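4.2 What households mean by "the good room"

Our second set of interviews concerned the front room, a space that in most Grasodach row houses measures barely more than a parked van and carries the moral weight of a cathedral. Respondents called it the good room, the company room, and in one case "the museum." It contains the best chairs in the house, which is to say the ones that have never been sat in long enough to find out.

We had expected, from the earlier work in Larnen, that the good room would be disappearing. Floor space is expensive, families are told to live in one large kitchen, and the visiting aunt for whom the room was kept now sends text messages. Our survey did not support this. Of the 75 households that returned a usable form, most still kept a room, or a marked-off part of one, in which ordinary life was discouraged. Where walls had been knocked down, the border had moved to a rug. Children could tell us where it ran to within the width of a shoe.

The rules themselves were rarely written down and almost never explained. We grouped them under 3 headings: rules of entry, rules of posture, and rules of food. Rules of entry were the loosest. Pets were banned in principle and had their own cushion in practice. Rules of posture were tighter, and applied with special force to teenagers, whose knees appear to be the chief threat to upholstery in the region. Rules of food were absolute, except for cake.

Exceptions turned out to be the most useful part of the interviews. Asked when the rules were last suspended, respondents would begin with a funeral or a christening and arrive, after some coaxing, at last night. One household in the Cabanatuan comparison group had suspended its ban on eating for the length of a televised singing contest, and then for the next season, and had since come to describe the room as "strict, but with music." We coded this as a rule in force. The second coder disagreed, and the disagreement is reported in the appendix at greater length than it deserves.

4.3 Play as a trial of the boundary

Play was the most common reason given for a breach. Parents were forgiving about quiet toys and much less so about anything with wheels. The distinction they offered was one of noise, but the pattern of answers fits a different reading: what mattered was whether a toy could be cleared away before the doorbell rang a second time. A jigsaw on a board was tolerated because it could be carried out whole. Modeling clay was tolerated nowhere, and we did not meet a parent prepared to discuss it.

Flat-bottomed toys that stay where they are put did best of all. Foam or plastic shapes, set out on a board that keeps them off the carpet, were allowed in houses that would not admit a crayon (Figure 3).
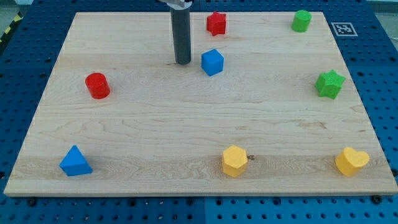

Figure 3. Shape blocks spread out on a light wooden board.

The same parents were far less relaxed about where such things spent the night. A toy could visit the good room, but it could not live there. Several houses kept a basket just outside the door — a kind of customs post — and a child who left with empty hands was sent back in to look again. Plulo, the storage bench sold for this purpose in the larger furniture stores, was owned by 8 of our households. In most of them it was full of tablecloths.

We take the basket seriously. The older writing on front rooms treats them as stages for guests, and on that view an hour of play with the curtains open should be a small disgrace. Our respondents did not seem to feel any. What embarrassed them was evidence the next morning, found by somebody with a better sofa. The boundary, then, is kept by time as much as by walls, and a room may be good from nine until four and merely a room after that.

Whether this holds in homes without children is a question for the January interviews, in which the lodgers will be asked separately from their landlords.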